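Oltby height-adjustable desk frame: two months of standing up and sitting down

4 May 2020
By Inna Karpenko

I never wanted a standing desk. People who own one talk about it the way people talk about a juice cleanse, and the ads promise a new spine by the weekend. But my old desk had a drawer unit that hit my knee every time I turned, and the Oltby frame was on sale, so I bought it and gave it two months before writing a word.

What you get is a frame only. Two motorized legs, a crossbar, a control box, a handset and a bag of screws. The top is up to you. Oltby will sell you one, at a price I thought was cheeky for a slab with rounded corners, so I kept the top I had.

Assembly took one evening. The drawings are tiny and the step where you join the crossbar to the legs shows the bolts going in from the wrong side. I did it as drawn, took it apart, and did it again. The wrench in the bag is soft metal and I rounded off one corner of it. Use your own. The cable tray fits with adhesive strips, and mine dropped off on the second day with all the cables in it.

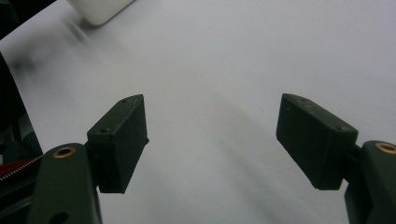

Does it wobble?

Yes. Every review I read before buying said "rock solid," and I'd like to know how high those people had it. Sitting, it's fine. At my standing height (I'm not tall) the screen shakes when I type, and a coffee cup near the edge gets a ripple in it. Side to side it's decent. Front to back is where you feel it, and no amount of tightening fixed that. I did tighten everything again after a week, and two of the bolts had worked loose, so do check yours.

Oltby's answer, when I wrote to them, was that a heavier top would help. That may be true. It would also mean buying their top.

The motors and the handset

The motors are the good part. They're quiet enough that I can raise the desk during a call, and the legs stay level with each other, which the cheaper Drulex frame I tried at a friend's place did not manage. It starts softly and stops softly. I've had a full glass of water on it the whole way up.

The handset has four memory buttons. I use two. It beeps when you save a height, loudly, and there is no way to turn that off that I can find in the booklet. The booklet also mentions a phone app that reminds you to stand. I tried it. It wanted my email address and my location before it would tell me to get up, so I deleted it.

There is supposed to be an anti-collision feature, where the desk stops and backs off if it meets something. Mine stopped for a filing cabinet on the way down, after a good hard push. It did not stop for a cardboard box, which it crushed. I would not count on it around a cat - or a child's fingers.
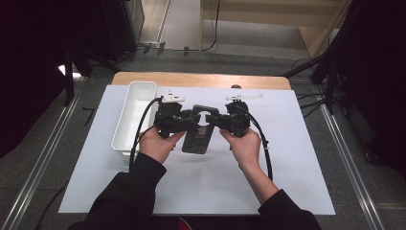

The box claims 3,000 up-and-down cycles before the motors need any attention, and I have no way to test that. What I can say is that I used it a lot in the first two weeks and much less after that. By the end of April I was raising it maybe once a day, usually after lunch, and some days I forgot. Did my back feel better? A little, but I also got a better chair in March, and I suspect the chair. Anyone who tells you they know which one did it is guessing.

What about the competition? The Sarus is the one everybody recommends. It costs a good deal more, and a coworker let me lean on his for an afternoon. It wobbles less. The handset is uglier. If you're tall and plan to stand for hours, pay for it or look at something with thicker legs. If you mostly sit, and want to move the thing up now and then, the Oltby will do, provided the sale is still on. At full price I'd pass. The warranty is two years on the motors, and the frame itself isn't covered if you fit your own top, a line I only found on the last page.

I'm keeping mine. The knee problem is gone, and that was the complaint I started with - though a plain table would have solved it too.

Comments (3)

Taras Semeniuk
Same front to back shake on mine. I screwed the top down with longer screws and it got a bit better. Not rock solid. Also the beep drives my wife nuts.

deskbound8
Did you try it against the wall? I pushed mine back until it just touches and the screen stopped shaking. Leaves a mark on the paint though.

M. Zakharchenko
Thanks for the warning on the warranty, I was about to order the frame without the top. Will wait for the Sarus to go on sale.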